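The Herus kit, or how I spent Saturday

Several of you wrote in after last month's item to ask whether the Herus gripper kit from Pilholm is worth buying or whether I was just being nice. I was just being nice. So I ordered one with my own money - 156 dollars, plus shipping that seemed to involve a boat - and this time I used it.

What you get is a box of printed parts, servos, wire, a bag of screws and a manual written by someone who has already built the thing many times and can no longer remember what it was like not to know. Step 10 says "fit jaw as usual." I had no usual. Hsiu-ying Wei came over at lunch and had it fitted before her coffee was cool enough to drink.

The toothed fingers are the selling point. Pilholm says the steps catch on odd shapes that smooth jaws let slide, so odd shapes are what I went looking for in the toy drawer.

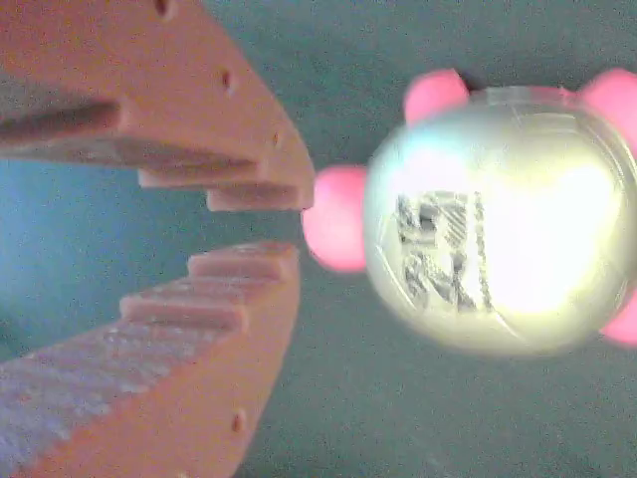
Round things with lumps on them are a fair test, and a mean one. Come in a hair too high and you are pushing instead of gripping. The Herus has no sense of how hard it is squeezing, so all the judgment has to come from you. Rezaul Barua has the Tritell gripper, which does sense force, and he mentions it often. It also costs more than my first car.

My real complaint is the wiring. The manual gives it one drawing, the size of a stamp, and leaves the routing to your good taste. Mine is not good. Buy clips.
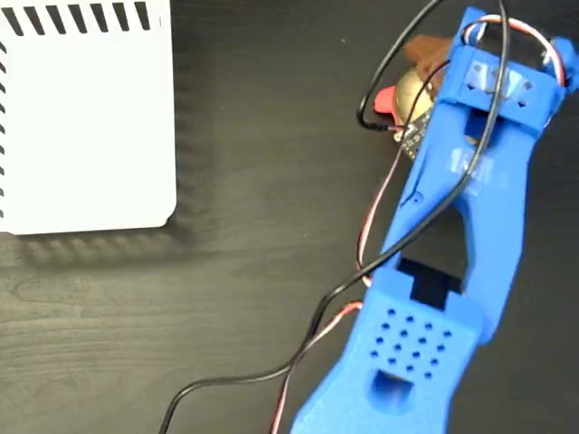 Spare fingers are cheap, and the print files come with the kit, so a snapped tooth costs you an evening and some plastic. Support is one email address, answered by a patient man named Chak-lun Tse, who told me to turn the servo horn around. He was right.

Buy it if you like fiddling. If you want something that works by dinner, wait for the assembled version, which Pilholm promises for June.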